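Home Stories Clubs Contact
Search this site... Go

The Astier Relay
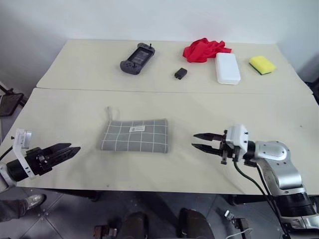

By mile 32 the Kustia Harriers had stopped speaking, apart from the one who sang. The relay went 102 miles, from Flukus to Nkosi and back, in honor of a founder who had done it by bus.

I ran leg 4. My baton was a sock -- the real one was still in Flukus, on a wall.

"You're almost 60 minutes behind," said the marshal.

"Behind whom?"

She checked her sheet. We were the only team entered.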